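Tirnwood Workshop Hall: Sorting Table Check, March
Form 881, sheet 2. Filled in on Sunday, before opening time.

Marks used: OK = nothing to do. WATCH = can stay in use, look again at the next check. FIX = please repair before use.

The check covers the wooden table, the plastic baskets that are used on it, the cables and the floor.

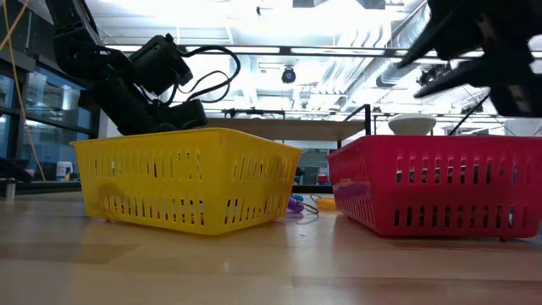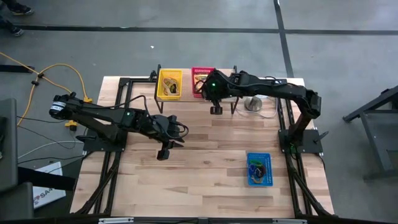
1. Table top, surface: OK
I passed my hand over the whole top with a thin cotton glove and the glove did not catch anywhere. Please continue with the Gelska oil soap, only a little, and dry after.

2. Table top, edges and corners: WATCH
One corner feels a bit rough on the under side. I sanded it by hand. It should get a drop of oil when somebody has the bottle open.

3. Frame, bolts and braces: OK
All bolts tight with the Kofler key. The table does not rock when I lean on it with both hands.

4. Baskets, rims: OK
I bent every rim lightly with the thumbs. No white lines in the plastic, no cracks. The old Stindard baskets were worse in this point and they are already thrown away.

5. Baskets, slots and holes: WATCH
Crumbs stay in the small openings. Use the soft brush, not the knife. The knife makes sharp burrs, and I found one last time with my finger.

6. Baskets, position: WATCH
Baskets should stand a hand's width from the table edge. Also leave a gap between them, and keep small things out of this gap, they are easily pushed to the floor when a basket is lifted.

7. Cables on the table: FIX
Loose loops must be tied with the cloth straps. Straps are in drawer 98. If the drawer is empty, order number is 373.

8. Floor around the table: OK
Swept. The floor was dry at the time of the check.

9. Light over the table: OK
No flicker. I waited for over 2 minutes to be sure.

Still open from the sheet before: the hook for the brush is missing. Please do not put the brush in a basket in the meantime.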